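Fórum > Braços e garras > Garra de dois dedos ou ventosa pra objeto redondo?

huddin_f
30 de abril de 2018
Pessoal, preciso decidir até o fim da semana. Braço é Kinova, objetos são frutas e legumes de brinquedo, tirar do prato e pôr na mesa, depois o contrário. Hoje uso a garra preta que já tava montada. O chefe quer trocar por ventosa da Tredell. Alguém comparou as duas?

oltgate77
Ventosa em brinquedo texturizado? Boa sorte. Perde vácuo na hora.

huddin_f
A berinjela é lisa, brilhante. A laranjinha não, essa tem textura. Segue a berinjela na garra: 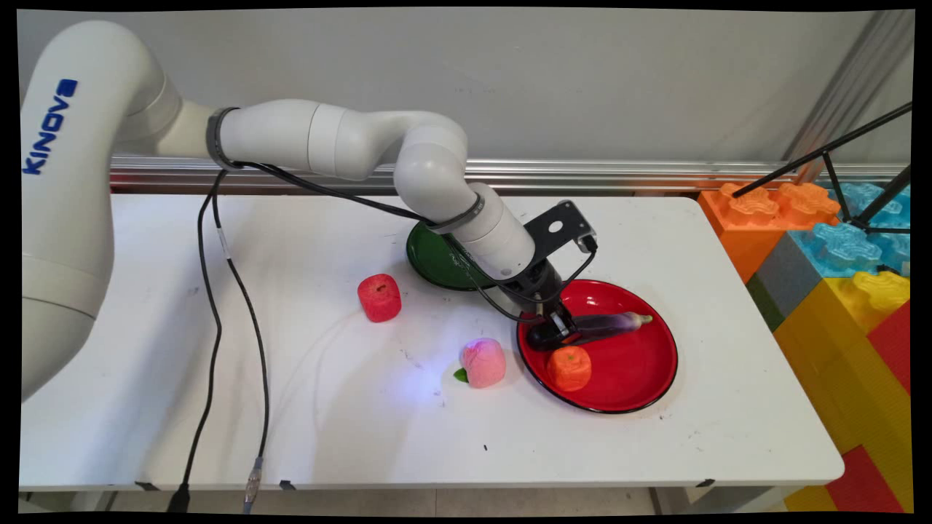 Pega da berinjela no prato vermelho, garra atual

bgirard
Tá pegando pela ponta grossa. Eu pegaria mais pro meio, senão o peso do outro lado gira tudo quando sobe. E cuidado com a borda do prato, o dedo bate.

oltgate77
Discordo, no meio ela é mais fina e o contato é menor. Ponta grossa tá certo. Problema é o ângulo do punho.

bgirard
Contato menor mas equilibrado. Testei isso em fevereiro com cenoura, três velocidades, no meio ganhou em todas.

oltgate77
cenoura não é berinjela

helju_j
Gente, a pergunta era garra x ventosa. Rodei umas 2000 pegas com ventosa num projeto em Bisumberg. Objeto liso e firme, ótimo. Pêssego com folhinha tipo esse seu aí, a folha entra embaixo do copo e já era. Ficaria com a garra.

huddin_f
Boa, não tinha pensado na folha. E os cabos? Os meus descem pela mesa, com ventosa ainda teria mangueira de ar.

helju_j
Prende no braço com velcro e deixa folga no punho. Folga mesmo, eu arranquei um conetcor assim.

bgirard
Controlador qual? Se for o Li dá pra limitar a força de fechamento, ajuda bastante com brinquedo mole.

huddin_f
É o Li sim. Nunca mexi no limite, vou ver amanha e posto os números das duas pegas, ponta e meio.

oltgate77
Posta com o punho mais vertical tbm, por favor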